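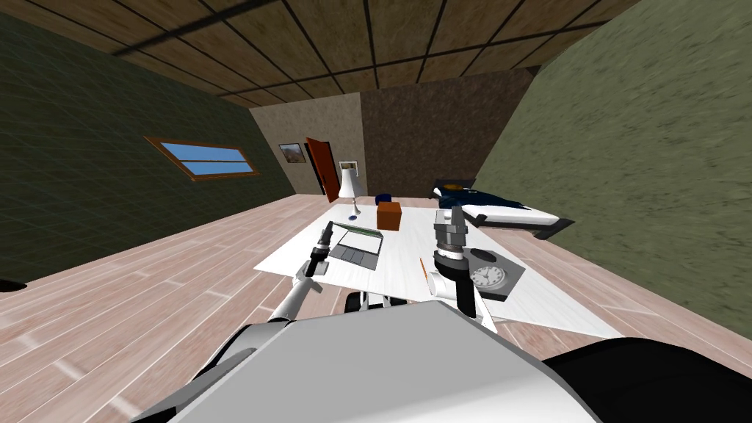 4. Comparing the Two Grippers

4.1 Setup

Section 3 argued that the choice of gripper should matter less than the choice of controller. We held this view until we ran the comparison. The present section reports what happened when the Orkari and Midico end effectors were driven by the same policy, over the same tabletops, with nothing changed between conditions except the geometry of the hand and, by the second week of August, the mood of the authors.

All trials were run in the Furnov simulator, which supplies furnished rooms with randomized wall, floor and ceiling materials. The randomizer has no taste, and we did not give it any. A policy that can only reach for a clock in a tastefully decorated room is of limited use to anyone, so every material was allowed to land on every surface.

We generated 2000 episodes in total, split evenly between the two grippers. Each episode places the robot at a table and names one target object, such as a mug, a pencil or a box. The controller is Ma, our impedance controller from Section 2, with its gains frozen before the first trial. We were tempted to unfreeze them on several occasions. The gains used are the ones printed in the appendix, including the one that looks like a typing error.

Each gripper was scored on three things: whether the target left the tabletop, whether it was still held at the end of the episode, and whether the hand touched anything it had not been asked to touch. The last of these is usually left out of gripper comparisons, and after reading our own numbers we understand the custom.

4.2 Results on small objects

The Orkari hand has slim fingers and did well on flat, thin targets. Its typical failure was to close neatly on the pencil, lift it a short way, and let it roll out sideways. The Midico hand is wider and approaches a pencil much as one might approach a dropped coin in ski gloves. It failed earlier in the episode, which at least saved compute.

On mugs and boxes the order was reversed. Midico's broad contact patch forgave errors in the predicted grasp pose, and once it had hold of a box it generally kept it. Of the 322 episodes flagged for unwanted contact, most came from the wide hand brushing a neighbor on its way down. Laptops fared worst, being large, open and in the way.

We also tried a clutter condition with 7 extra objects on the table. Neither gripper enjoyed it. The planner spent much of its time budget looking for approach directions that did not exist, then picked one anyway.

4.3 What the camera sees

A comparison of hands becomes a comparison of cameras sooner than one would like. Ma receives its target pose from the vision module, and the vision module is only as good as its view. When the arm is low, the view can contain a great deal of hand and furniture and very little of use. Figure 4 is representative of the difficulty: the camera looks up from below the tabletop, the body of the gripper fills the lower part of the view, and the surface where a target would rest is hidden on the far side. The detector, given such a view, will still return a pose. It is a confident detector.

We therefore logged, for every time step, whether the target was visible at all. Losing sight of it for more than 20 consecutive steps predicted failure better than gripper type did, and better than object type. This was not the result we had planned the study around. A simple fix, in which the arm backs off and raises the hand until the tabletop comes back into view, recovered some of the lost episodes for both hands. It also made the robot look as if it were having second thoughts, and we have left that behavior in.

Figure 4. View with the black gripper below the tabletop. The green panel and its light grey border are seen at a steep angle, with two of the table legs descending behind the gripper body. 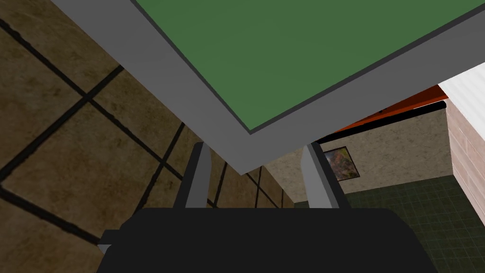 4.4 Sensitivity to mounting angle

Since the wide hand takes up more of the view, we repeated the large-object trials with the camera mount tilted outward. The tilt helped Midico and did nothing measurable for Orkari, whose slim fingers had not been blocking much to begin with. Steeper tilts traded one blind spot for another: the table came into view and the fingertips left it. We kept the smallest tilt that helped and used it for both grippers in Section 5.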